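Ruddale Forum > Teleoperation and Demonstration > Methods

Thread: Minimum number of demonstrations per kitchen task

gonholm_lab
Members are asked to comment on the draft guidance before the end of August. The draft proposes 200 remote-controlled demonstrations for each task, with all operators completing 15 practice runs beforehand. Practice runs would not be retained.

setiawan_desk
We support the practice requirement. We do not support a single figure for all tasks. Our tray tasks were recorded with 523 demonstrations, and the later ones were markedly more consistent than the earlier ones. A fixed minimum would have stopped us too soon.

tilework
I must disagree. The improvement described above may reflect the operators and not the quantity. Two careful operators will often produce a better set than six hurried ones. The guidance should address pace, pauses and the position of the idle arm before it addresses totals.

gonholm_lab
The point on the idle arm is accepted. Could members state how they deal with it at present?

greltura_sim
Our current simulated counter task uses a red pepper on a wooden tray, with both arms under remote control.
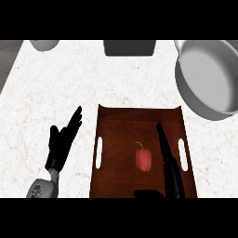 Greltura Simulation Group -- Remote Operation Section

Operators are instructed to keep both grippers near the work, including the one that is not in use. An arm parked far away teaches the system a long return movement that serves no purpose. Sessions begin at 930 and end before lunch, as tired operators tend to hesitate.

tilework
With respect, keeping both arms close also raises the risk of contact with the tray. We park ours, and accept the longer movement.

setiawan_desk
Both practices seem defensible. The guidance might ask only that each group states which one it follows -- and does not change it midway through a set.

gonholm_lab
That wording will go into the next draft. The figure of 200 remains open for comment.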